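Piseo Training Cell, Snack Counter Task
Pre-session safety and setup checklist, with comments
Completed by: Bontu Sisay
Reviewed by: Hamdia Araya
Month: April
Session start: 9:40 a.m.

Mark each item OK, FIX or N/A. Anything marked FIX has to be closed before the arm is powered, unless the reviewer has written otherwise in the comment.

Section A. Cell and floor

A1. Floor tape visible on all sides of the cell. OK
Comment: Tape on the door side is lifting at one corner. Pressed back down. Needs new tape before next month.

A2. Nothing stored inside the tape. FIX, closed
Comment: Two empty cartons from the Flindwood delivery were inside the line. Moved to the rack.

A3. Emergency stop at operator seat tested. OK

A4. Emergency stop at door tested. OK
Comment: Button works but has to be twisted hard to release. Reported last month as well. Hamdia: I have asked for a replacement, no date yet.

A5. Cables from the arm base clipped and off the walking path. OK

A6. Second person present for the whole session. OK
Comment: Hamdia until noon, then I stop. No solo teleoperation in this cell.

Section B. Arm and gripper

B1. Arm at home position at power-on. OK

B2. Speed limit set to 100 mm per second for hand guiding. FIX, closed
Comment: Was still at 600 from the Kornari runs. Changed and saved. Whoever finishes a session at the higher setting has to put it back. This is the second time.

B3. Finger bolts checked with the hand driver. OK
Comment: One took a quarter turn on the right finger. Marked it with paint pen so we can see if it moves again.

B4. Finger faces free of cracks and sticky residue. OK
Comment: Wiped both with alcohol before starting.

B5. Wrist camera tight, lens clean. OK

B6. Grip force set to the low profile. OK
Comment: Low profile is right for boxes and bars. It marks the lids on the small cups if the operator closes all the way. See D4.

Section C. Teleoperation station

C1. Hand controller charged. OK

C2. Hold-to-move switch stops the arm when released. OK
Comment: Tested 4 times, twice with the arm moving down. Stopped each time.

C3. Video delay acceptable. OK
Comment: A little slow for the first minute after login, then fine. I waited before moving anything.

C4. Operator can see the arm directly as well as on screen. FIX, closed
Comment: Monitor had been pushed over and blocked the view of the base. Moved it left. The wrist view alone is not enough to drive from. It shows what is under the fingers and very little of what is beside the elbow.

Section D. Table and items

D1. Table wiped and dry before items are placed. OK

D2. Clear display stand set at the angle for this task. OK
Comment: The stand goes on the diagonal. People straighten it when they clean. Please leave it as it is, the straight layout was recorded in February and we have enough of it.

D3. Items placed on the stand and table, tray clear. OK
Comment: Snickers bars on the top tier, cups along the lowest one, shortbread box toward the right. Nothing in the cream tray at the start. Basket with the foil-wrapped items is in front of the stand, and the holder with the red cans is to the left of it.

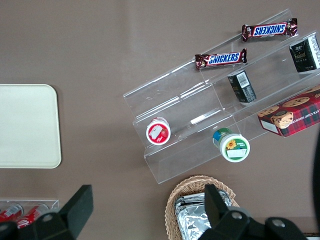
D4. Operator has read the note on cups. OK
Comment: Take the cups by the side wall and stop closing when the cup starts to lift with the fingers. Do not press down on the lid. If a lid comes off, stop, release the switch and replace the cup by hand with the arm paused.

D5. Clear edges of the stand checked for chips. OK
Comment: Run a gloved finger along them. The edges are hard to see on the camera and the operator will touch them sooner or later, so a chip will get worse.

D6. Nothing on the table is open or leaking. OK
Comment: All of it stays out of the kitchen. Items used in the cell are not for eating, including at the end of the day.

Section E. Hand guiding

E1. Hand-guiding mode shows the blue light before anyone touches the arm. OK

E2. Person guiding has sleeves rolled or buttoned, no lanyard. FIX, closed
Comment: My badge. Took it off and left it at the station.

E3. Hands on the guide handle only. OK
Comment: Hamdia: saw Bontu reach for the finger mount once to turn the wrist. Corrected on the spot. Use the handle even when the wrist is at a bad angle. Back it out, turn it, come in again.

E4. Approach path shown before recording. OK
Comment: For the top tier, come in high and then down. Coming across from the front drags the lower finger over the cups.

E5. Pause of 2 seconds at the start and end of each demonstration. OK
Comment: Easy to forget when you get into a rhythm. Without the pause, the trimming script from Zeleke cuts into the grasp.

Section F. Stops and events during the session

F1. Any emergency stop used. No

F2. Any protective stop by the controller. Yes
Comment: One, during teleoperation, while reaching for the top tier. Finger touched the stand from the side and the arm stopped by itself. Stand shifted slightly. Paused, moved it back by hand, checked the edge, no chip. Restarted from home. Demonstration deleted.

F3. Any item dropped. Yes
Comment: One bar, onto the table. Kept the recording and tagged it as a failed attempt. Hamdia: agreed, do not delete these. Delete only the ones where the arm stopped.

F4. Any injury or near miss. No

Section G. Close-down

G1. Arm sent home and powered off. OK
G2. Speed limit left at 100. OK
G3. Controller on charger. OK
G4. Items returned to the bin, stand left in place. OK

Open items carried forward: A1 tape, A4 door button.

Reviewer's note: Cell is cleared for the next session with the two open items. Check B3 first thing. If the paint mark on that bolt has moved, do not run, and call me.
H. Araya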